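Come and cook with us: helper wanted for the Starkener supper club

Posted 8/6/22

Hello! I'm Ye-rin and I run a small supper club out of the old chapel hall in Sorkby, and I'm looking for somebody to come and work alongside me two evenings a week. Paid, I should say straight away, as I've answered enough adverts in my life where you had to read to the bottom to find out it was for "experience".

A bit about what we do. The club started in my sister-in-law's front room with a borrowed table and a very tired oven, and we moved into the hall in March last year when the neighbours began to comment on the parking. We now feed 48 people on a full night, all at long tables, all eating the same thing at the same time (with sensible swaps for anyone who doesn't eat meat or can't have gluten). The food is Korean home cooking mostly, with Japanese nights once a month when Sadao Tamura takes over the stove and I do as I'm told. Soups, rice, pickles, braised things, a lot of small dishes. I don't do fancy plating and I'm not going to start now.

It's just me, Sadao and Kyu-ri Maeng at the moment. Kyu-ri does front of house and the bookings and is very good at remembering who had the window end last time. She's cutting down to one night a week when her course starts, and I've been doing her job and mine on the other night and making a mess of both — so that's the gap.

The work itself: you'd get in at three and help me with prep, which is a lot of spring onions and a lot of washing rice. Then laying up, then plating and carrying once people sit down, then the washing up, which we all do together with the radio on. There is a dishwasher but it is small and has moods. We're usually locked up by half past ten. On Japanese nights there's more knife work in the afternoon and less carrying.
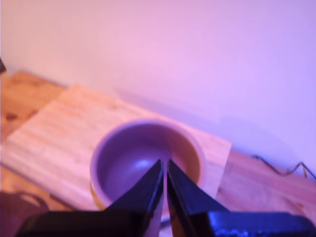
You don't need a catering background. I'd like somebody who's cooked for a houseful, or worked a café shift, or done a school kitchen, and who won't mind if I change my mind about a dish at five o'clock. You do need to be able to lift a full stockpot with one other person and be on your feet for most of the evening. If you haven't got a food hygiene certificate I'll pay for you to do the online one before you start, and I'll pay you for the hours it takes as well.

Speaking Korean or Japanese isn't needed at all. Quite a few of our regulars do speak one or the other and they're lovely about teaching people the names of things, so you'd pick some up whether you meant to or not!

Now the money. The pay is hourly, the same rate for prep, service and washing up, and tips are split evenly between whoever worked that night, me not included. You'd be doing two evenings, Thursday being the fixed one and the other moving about depending on when the hall is free. I send the dates out 6 weeks ahead and I try very hard not to shift them. Holiday pay is included and it's all properly on the books — Ok-hee Noh does our payroll and she wouldn't have it any other way. You get supper too, of course, and you can take home what's left of the rice and the soup.

Getting here is the slightly awkward part. The hall is on Studell Lane, ten minutes' walk uphill from the bus stop, and the last bus back towards Ashworth goes before we finish. I can drop people off as far as the ring road, but if you live the other side of town you'd need a bike or a car or a kind friend. There's room to park two cars behind the hall if nobody has left the bins out.

I'm hoping to have someone in place by the end of the summer, as we take bookings for the autumn then and I'd like to know who I'm working with before I promise people a menu. We also have one big outside job coming up, a golden wedding in a marquee, and if you'd like extra hours that weekend there'll be plenty of them. If you wouldn't, that's completely fine.

To apply, just write to me. I don't want a CV particularly, though send one if you've got one. I'd much rather have a page telling me what you like cooking, what you've done before that you think might be useful, which evenings you can't do, and whether you're all right with chillies (you'd be chopping a great many). Drop it through the door at the hall marked for Ye-rin, or hand it to Kyu-ri on any supper night.

I'll reply to everybody. After that I'd ask two or three people to come in for a paid trial evening, see how we get on, and have something to eat together at the end of it. If you've got questions before you write, catch me at the hall on a Thursday between two and three, when I'm usually in the kitchen with the back door open.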